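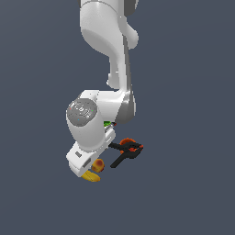 A white robotic arm on dark gray. Review by Teresa Dudek, Dec 12, 2020

Pluller Sharpening Stone Set, after many months in my kitchen

I bought the Pluller set in February, when my good knife could not cut a tomato any more without pressing it flat. Before this I used a pull-through sharpener from Gitis. It was quick, but it left small teeth on the edge, and after a few weeks the knife was dull again. My father sharpened everything by hand and I wanted to learn it properly.

In the box there are 2 stones, a bamboo holder with rubber feet, a plastic angle guide and a paper with instructions. The first stone has grit 1,000 on one side and 4,000 on the other. The second one is a small flattening stone. The instructions are short and the English is worse than mine, so I learned mostly from my neighbor Mrs. Stępień, who worked many years in a butcher shop.

You must put the stone in water before use. The paper says five minutes, but I wait until there are no more bubbles, and this takes closer to ten. The coarse side works fast. I feel the burr on the other side of the blade after a few minutes, also with an old carbon knife which had a small chip near the tip. The chip needed two evenings. For that kind of work a coarser stone would be better, and the set does not have one.

The fine side I like less. It is softer than I expected, and in the beginning I cut into it twice because my angle was too high. The marks are still there. When you go slowly and with a light hand it gives a nice edge, good enough for onions and raw fish. I also tried a single 2,000 stone from Ernitz that my sister has, and for a normal kitchen I think one stone like this could be enough. It is harder and it stays flat longer, but it costs almost the same as the whole Pluller set and comes without a holder.

The holder is the best part. The rubber feet do not move on a wet counter, and the stone sits tight. After the summer the bamboo became a little dark on the ends where the water stays. I dry it now standing up, next to the window.

The angle guide I cannot recommend. It clips on the back of the knife and it scratched the side of my blade — a long thin line that I see every time. It also does not fit a small paring knife. I put it in the drawer after the second try.

One more thing, the flattening stone. Use it more often than you think. I waited too long, and the middle of the coarse side became hollow, so the heel of the knife was not touching. I needed half an hour and a pencil grid to make it straight again.

I give four stars. For a beginner with patience it is a fair price. If your knives have big chips, buy a coarse stone together with it — and put some tape on the blade if you really want to use the guide.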